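Textbooks > Household Studies > Part Two: Clothes and Cloth > Chapter 6

Chapter 6: The Garment on the Sofa

May
By Elsa Honkanen

Most household manuals begin their chapter on clothes care at the wardrobe. The door is open, the hangers all face the same way, and the reader is asked to admire the result. I have taught from several of these books and I doubt that many students learnt much from them. Clothes spend a good part of their lives in places where no manual puts them: over the banister, on the bathroom floor, across the back of a chair, and above all on the sofa. If we want to understand how a household looks after its clothes, we had better start where the clothes are.

This chapter deals with the single garment left on upholstered furniture. It may seem a small thing to give a chapter to. The student who thinks so is asked to go home, look at the sofa, and come back.

6.1 What the usual advice says

The usual advice is that everything should have a home, and should go back to it at once. You will find this in nearly every book on tidying, usually near the front and often in italics. I have two complaints about it.

The first is that it treats all garments as either clean or dirty. A clean shirt goes in the drawer and a dirty one goes in the wash. But a shirt worn for an hour after tea is neither, and its owner knows it. She doesn't want it back among the clean things and she doesn't want to wash it either. So it goes on the sofa, and the advice has nothing further to say to her except that she has failed.

The second complaint is that "at once" is rarely tested. In the teaching flat at Lemberg we asked students to put away every item the moment they took it off. Six of them kept a diary. The early entries are cheerful. After that the writing gets shorter, and Oskari Huttunen's last full entry reads: "Jumper. Chair. Will do it after the news." I don't hold this against him. A rule that works only while you are thinking about it isn't much of a rule, and people at the end of the day are thinking about other things.
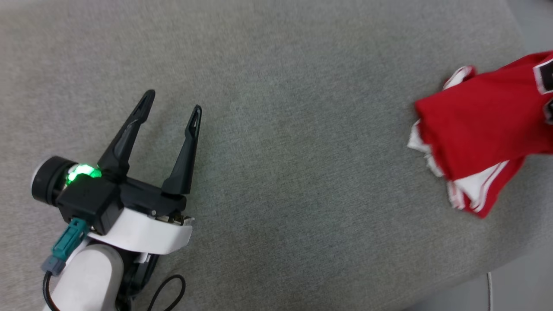

Sofas attract clothes for plain reasons. They are wide, they are soft, they stand at a convenient height, and they are usually between the front door and wherever the clothes are meant to go. A crumpled sports top thrown on a seat makes no noise and breaks nothing. A plain grey cover, much favoured in recent years because it is said to hide marks, does nothing to hide a red shirt, and one might expect the contrast to shame somebody into moving it. In my experience it does so for visitors and for nobody who lives there.

6.2 Does it matter?

Here the manuals are firm and, I think, overconfident. We are told that a garment left in a heap will be ruined by creasing. Some will suffer. A linen shirt left bunched up overnight will want the iron, and so will most woven cotton. A knitted polyester sports shirt is another matter. Many of them can be shaken out and worn, and the crease is gone before you have found your keys. Before repeating the claim in an essay, the student should take one garment of each sort, crumple them equally, leave them until morning and look.

Damp is the better argument. Sports clothes often come off the body damp, and a damp garment rolled up on a cushion dries slowly. It may begin to smell, and the cushion may take up the smell as well. Dye is sometimes mentioned too. A strong red resting on a pale cover is a risk if the cloth is wet and the dye is poor – otherwise the danger has been exaggerated. You can't judge any of this from across the room. Pick the thing up and feel it, paying attention to the collar and under the arms.

Then there is the matter of other people. Rianne Verhoeven, who shared a house with two brothers who played football, told our class that one shirt on the sofa was never the trouble. It was what the shirt gave permission for. By the weekend there would be socks, a towel and somebody's coat, and she would be sitting on the floor. I was inclined to dismiss this as family feeling, but it agrees with what the diaries show, and I now think it the strongest reason for dealing with the first garment early.

6.3 Devices sold for the purpose

A great many products promise to solve the problem. The Danley valet stand was lent to the teaching flat for twelve weeks. It held a jacket nicely. It was also put in the bedroom, as its leaflet advised, while the clothes went on landing in the sitting room as before. The Ondix hook rail, fixed by the door, did rather better, though the students overloaded it and ended by taking coats off the sofa to hang them over other coats.

I would not tell anyone to avoid such things. I would ask where the clothes land now, and whether the device will be nearer. If it won't, save the money.

6.4 What this chapter will cover

The sections that follow look at the half-worn garment and where it may sensibly wait; at folding, including how little of it sports clothing needs; at the care of upholstery that is used as a shelf; and at agreements between people who share a room. Students will need a garment of their own, a chair or sofa, and a notebook. Lenni Koskela's folding method, which readers of the last edition asked about, has been kept, although I remain unconvinced that it saves any time.

Comments

Juniper Ostrowski: Used this with my evening group. The linen and polyester test went well, but two of them had washed the shirts first and we had to start over. Could the instructions say worn or clean?

Lloyd: I think you're too easy on the half-worn shirt. If it has been on, it goes in the wash. My mother would not have given it a chapter.

Oskari Huttunen: For the record, I did move the jumper.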